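Course Handout 6: Notes from the Demonstration Day at Cliltetberg
Introduction to Robot Handling, prepared by Rekha Srivastava 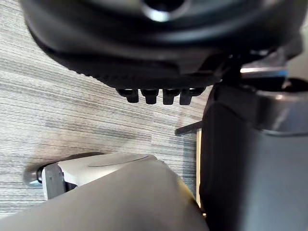
What should you get out of a demonstration day if you don't get to run the robot yourself?

A working idea of how a task is divided up. Watching an arm from a few steps away, you can note where it slows down, where it stops, and what the operator does at each stop. Most of what you need for the July assignment comes from those notes, and very little of it requires touching the controls.

Dated 2020-05-24. Replaces the short sheet given out before the visit.

1. Where we were

The demonstration was held in the ground floor hall at Cliltetberg. The hosts had set up two stations. The first, called Trullel on the floor plan, was for picking and placing by hand guidance. The second, Pokitz, was for playback of recorded motions. Each group spent 60 minutes in the hall, split between the two stations, with a short talk in the middle by the floor lead.

If you were in the late group, your talk came first and you went to Pokitz before Trullel. The section numbers below follow the order for the early group. The content was the same.

2. Trullel station: guiding the arm

The operator moved the arm through a task by hand while the system stored joint positions and the wrist camera view together. One complete run of the task is called an episode. At this station an episode had four stages:

Approach. The arm comes in from a resting pose and stops short of the object.
Close. The gripper shuts until the set force is reached.
Carry. The object is lifted and moved.
Release. The gripper opens and the arm backs away before it turns.

Several people asked why the arm stops during the approach. The stop is a choice made by the operator. It gives a clean point in the recording where the object is in view and nothing is moving. When you later cut an episode into parts, these pauses make the cuts easy to place.

The operator repeated one episode with the approach made too fast. Compare your notes on the two. The difference to look for is in the close stage, where the second run needed a correction at the wrist.

3. The wrist view

A camera at the wrist moves with the gripper. This has consequences that came up in the discussion.

Parts close to the lens take up a lot of the picture and may be soft, while the floor behind them is sharp. The fine stripes of a carpet can come out more clearly than the edges of the thing being worked on. A program that judges focus over the whole picture will then report a good picture when the part you care about is blurred. Choose a region first and measure focus there.

Glossy dark parts are hard to read. You get a bright rim or a thin highlight, and the underside next to it goes to deep shadow. Moving the lamp changes where the highlights fall, so the lamps should be fixed before a session and left alone until it is over.

The robot's own body shows up in its own view. Students often want to crop it out. Leave it in. The position of the gripper relative to the object is one of the things a model has to learn, and if you crop it away you have to supply it by some other route.

A wrist view also says little about where the arm is in the room. For that you need the joint readings or a second, fixed camera. The two sources have to share a clock. The floor lead said that clock errors were the most common reason for throwing away a session at Cliltetberg.

4. Floor lead's talk

These are my notes and I have kept them short.

The site had stored 1,142 episodes by the morning of our visit. Of these, 841 had passed review. The rest were kept but marked, with a code for the reason. Codes in use were: clock, dropped object, operator stopped early, and wrong start pose.

Marked episodes are not deleted. A dropped object can be useful later if you want to train something to spot drops. An episode with a clock error has few uses, but the joint readings by themselves may still be good.

Review is done by a person other than the operator. The reviewer watches at double speed and only slows down at the close and release stages.

There was a question about whether the reviewers agree with one another. The answer was that they disagree mostly on the code "operator stopped early," where it is a matter of opinion whether the task was finished. The site now has a written rule: an episode is finished when the gripper is open and the arm has begun to back away. Please use the same rule in your own work.

5. Pokitz station: playback

At Pokitz a recorded motion was sent back to the arm with the objects set out as they had been at the time of recording. With the objects in the same place, playback went through. Then the target was shifted sideways by the width of a finger and the same motion was played again. The gripper closed beside it.

This is the main limit of plain playback. The arm repeats positions and has no knowledge of the object. The usual cures are a fixture that holds the object in a known place, or a method that uses the camera view to adjust the path. The Chaturvedi fixture, which you have in your parts box, is a simple version of the first. We will build on the second after the break.

Write down which of the two you would choose for each of these cases: a single part that never changes, a tray of mixed parts, and a part that can roll.

6. Terms

Episode: one recorded run of a task from start pose to finish.
Start pose: the joint positions at which every episode begins.
Playback: sending recorded positions back to the arm.
Fixture: a holder that keeps an object in a known position.
Wrist view: pictures from a camera that travels with the gripper.
Review code: the short reason attached to an episode that did not pass.

7. Safety points from the hall

The yellow line was the limit for visitors at both stations. In our own lab the line is the edge of the mat, and the same rule applies.

The stop button is to be pressed by whoever sees the problem first. You do not need to ask the operator. After a stop, the arm stays where it is until the operator has cleared it and sent it back to the start pose.

Loose sleeves are to be rolled up or pinned. Lanyards come off before you step onto the mat.

8. Assignment

Hand in two pages. On the first, describe one episode you watched at Trullel, stage by stage, with the stops marked. On the second, plan a recording session for a task of your own choice. State the start pose, the lamp positions, the rule for when an episode is finished, and the review codes you would use.

If you missed the visit, ask me for the recording of the late group and work from that. The sound is poor during the talk, so use section 4 above in its place.

Leave the first page in the tray by the lab door. The second page may be handed in at the first July meeting, when we will go through a few of the plans on the board.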